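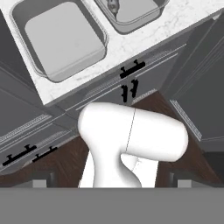
Opening night at Todine, 4 rooms, 700 little vials on strings, each one meant to smell of the drowned street in Neken. Hakis paid for it. By noon the river smell had gone sour – too much moss, not enough tar. So back to the kitchen, marble counter, the double sink, mixing agian in the larger basin. More tar. A drop of Figueiredo oil. Then the doors, the crowd, and an old woman by the wall, eyes shut, saying her own adress out loud.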